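# The Arm That Drifted

The first thing I broke was a jar of capers. The second was a jar of capers too, and by then I had started to wonder about myself.

I'd been at Hoekstra for most of March, writing what was supposed to be a cheerful story about small food companies buying their first robot. Hoekstra packs pickles, relishes and those capers into gift boxes, and it had bought a secondhand arm and a Ginder gripper to take over the dullest job in the building, which is moving jars from a tray into a cardboard insert. The gripper alone was $1,299, and I was told that number so many times, by so many people, that I could have sung it. They let me run the station for a shift (with a lot of supervision and a pair of safety glasses that kept sliding down my nose). I pressed the green button. The arm went down, closed on a jar, lifted it, swung over to the box and set it neatly on the cardboard rim, where it tipped over and rolled off the bench.

Everyone was very nice about it. Somebody got a mop.

What had gone wrong is the kind of thing that sounds too small to matter. The arm was off by 4 millimeters. It had been fine the night before, and for weeks before that, and nobody had touched the program. But the arm doesn't know where the box is the way you and I know where a box is. It knows where it was told the box would be, measured out from one spot on the table, and if that spot moves or the arm's idea of it moves, every single thing it does afterward is wrong by the same amount. It's like typing with your hands one key over. Your fingers are doing great. The words are garbage.

I came in thinking robot accidents were big. I had pictures in my head of an arm swinging through a wall! The people who fix these machines for a living were kind of bored by that question. They wanted to talk about drift, and loose bolts, and cables that get stiff in the cold, and a camera bracket that somebody bumps with a hip while reaching for the broom. One repair tech told me she'd driven two hours to look at a "possessed" machine and found a pebble under one foot of the table.

Hoekstra's problem took longer than a pebble. The vision software comes from a small outfit called Jakent, whose programmers are in India, so the calls happened at breakfast our time and dinner theirs. I sat in on one with a bagel. They were patient and they were thorough, and the first hour was all questions: had the light bulbs been changed, had the table been washed, had anyone leaned on the arm? Everyone on our end said no to all of it. Then the night cleaner, who'd been listening from the doorway, said well, yes, she leaned on it all the time, it was right where you had to reach past to get at the outlet.

So that was one suspect. The plan was to get everything else out of the way and watch the arm do something so simple that a mistake would have nowhere to hide. No jars, no boxes, no program with forty steps in it. Just a cross made of blue tape, and the arm sent out over it again and again. Each time it arrived they saved a picture from the camera at the wrist, and then they compared where the cross landed in one picture with where it landed in the next. If the arm is coming back to the same place, the cross stays put. If it wanders, the machine is lost, and you can see how lost. 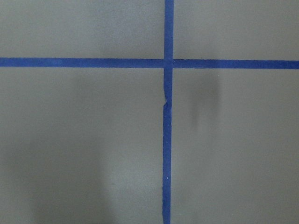 I asked if tape was really good enough for this. You can buy proper calibration targets, printed on glass, for a lot of money. The answer I got was that glass is for when you need to know exactly how far off you are, and tape is for when you need to know by lunch whether you're off at all. You don't need the lines dead straight either, as long as they stay where you stuck them. I liked that a lot. I went home and put tape on things.

They ran it 20 times with the bracket as it was, and the cross crept. Only a little, and always the same way. Then they ran it 20 more times after the bracket had been taken off, cleaned, and bolted back on with 2 new lock washers, and it stayed put. The washers cost less than the capers.

Now, I know a broken jar isn't a tragedy. But the bit that stuck with me was how calm the machine had been about the whole thing. No alarm, no red light. The log for my shift says every one of my picks succeeded, including both of the ones that ended up on the floor, and that's because the software counted a pick as done once the gripper had opened. It had no opinion on what happened next. And the same arm, with the same bracket, could have been working next to someone's hand.

Hoekstra has changed a few things. The outlet got moved, for a start. There's a hoop of yellow rail around the arm's base so there's nothing to lean on. And the first job of the morning, before any glass comes out of the fridge, is a run over the tape, with a person looking at the picture and writing their initials on a clipboard. It adds a few minutes. The shift crew grumbled about it for a week and then began competing over who could spot a shift first, which I'm told got pretty heated.

I went back once more before I filed this. They let me press the green button again, and I held my breath, and the jar went into the box. I was also given a jar of capers to take home, wrapped in a truly unnecessary amount of bubble wrap.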